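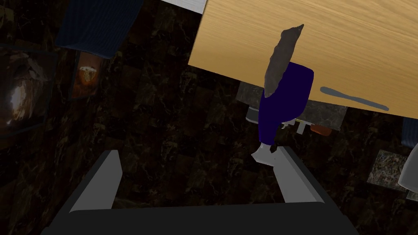 Über uns

Seite drucken | Per E-Mail versenden

Suchbegriff eingeben Suchen Erweiterte Suche

Die Tischlerschule Merndale bildet Erwachsene im Möbelbau und in der Restaurierung aus. Träger ist der gemeinnützige Verein Skov mit Sitz in Woltudbridge. Der Unterricht findet in den Räumen der ehemaligen Mühle statt, deren ältester Teil aus dem Jahr 1630 stammt. Die Maschinenwerkstatt liegt im Erdgeschoss, die Bankräume und die Bibliothek befinden sich im ersten Stock.

Wie die Schule entstanden ist

Gegründet wurde die Schule von Esben Hjaltested, der zuvor als Restaurator gearbeitet hatte und in der Mühle zunächst nur eine eigene Werkstatt betrieb. Anfangs gab er Abendkurse im Schärfen und Hobeln. Daraus wurde ein Jahreskurs, später kam die zweijährige Ausbildung hinzu. Hjaltested unterrichtet bis heute Holzverbindungen und Oberflächenbehandlung. Die Schulleitung hat er abgegeben, sie wird vom Kollegium gemeinsam wahrgenommen.

Unterricht

Das Ausbildungsjahr beginnt im Februar. Pro Jahrgang werden 9 Teilnehmende aufgenommen. Jede Person hat eine eigene Hobelbank und einen abschließbaren Werkzeugschrank, der auch außerhalb der Kurszeiten zugänglich ist.

Im ersten Jahr wird überwiegend von Hand gearbeitet. Am Anfang stehen Zinken, Schlitz und Zapfen sowie das Abrichten von Brettern. Die Maschinen kommen nach der Sicherheitsunterweisung dazu. Parallel dazu läuft der Zeichenunterricht, in dem jedes Werkstück im Maßstab 1:1 aufgerissen wird, bevor Material zugeschnitten werden darf. Das zweite Jahr gilt dem Entwurf und dem Abschlussstück. In den vergangenen Jahrgängen waren das unter anderem Schreibtische, Wandschränke, eine Wiege und ein Notenpult.

Die Kurzkurse dauern zwei bis fünf Tage und setzen keine Vorkenntnisse voraus. Eine Ausnahme ist der Kurs Furnieren, für den der Grundkurs oder eine vergleichbare Erfahrung nachzuweisen ist.

Material

Wir verarbeiten vor allem Esche, Eiche, Kirschbaum und Ahorn. Das Holz beziehen wir vom Sägewerk Ornard und lagern es in der offenen Trockenscheune hinter der Mühle. Tropenhölzer werden bei uns nicht neu eingekauft. Bei Restaurierungen verwenden wir Altbestände, soweit sie vorhanden sind. Für die Oberflächen nehmen wir Öl, Seife, Wachs und Schellack.

Bibliothek und Sammlung

Zur Schule gehört eine Fachbibliothek mit Büchern zu Möbelgeschichte, Holzkunde und Konstruktion. Außerdem bewahren wir eine Sammlung von mehr als 100 historischen Hobeln auf. Sie kann nach Anmeldung besichtigt werden. Ausgeliehen werden die Hobel nicht.

Bewerbung

Für die zweijährige Ausbildung bitten wir um ein kurzes Anschreiben, einen Lebenslauf und Fotos oder Zeichnungen eigener Arbeiten. Danach folgt ein Probetag in der Werkstatt. Mitzubringen sind feste Schuhe und Arbeitskleidung, das Werkzeug stellt die Schule. Zusagen verschicken wir schriftlich.

Das Büro in Merndale ist werktags ab 9 Uhr besetzt. Besuche in der Werkstatt sind während des Unterrichts nur nach Absprache möglich.

Stand: 12. Juli 2019

Seite drucken | Per E-Mail versenden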